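Tundavus hand-held gripper review: two weeks of picking up junk with it 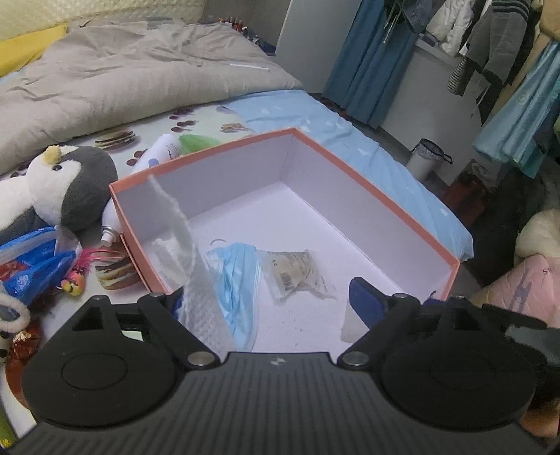
I came to this one from the Clurex, which I'd used for most of the winter, so a lot of what follows is me comparing the two. Both are the kind you hold in your hand and carry through a task yourself, with a camera on board, and both want a lot of practice before your recordings look any good.

The first thing I noticed was the linkage. On my Clurex the arms got sloppy after a month and the tips stopped meeting square. The Tundavus has two big pivot pins down low and so far there's no wobble at all (I've done 132 takes on it, so it's had a fair chance!). The blue finger pads are my favorite part. Disposable face masks are awful to grab, all pleats and floppy ear loops, and these pads get hold of one on the first try way more often than my old ones did. Tissue is still a pain. Squeeze too hard and it tears, too soft and you come up with nothing.

Small flat packets are where I'd knock off a point. If one is lying flush on the bottom of a box you have to tip the whole tool over to get a fingertip under it, and then the housings bump the rim. Farah Lubis has the same gripper and does it by sliding the packet up against a wall first, which works but feels like cheating.

The camera view is good, nice and wide, though the gripper body takes up a big chunk of the bottom. You get used to it. Weight is fine for the first hour and then my wrist starts complaining, so I stop at 7 takes and swap hands.

Setup took me one evening, mostly because the Vendura software wanted 2 separate calibration runs and the manual only mentions one. Do both!

Would I buy it again? Yes, for soft stuff. If your work is mainly thin hard things, I'd borrow one before paying for it.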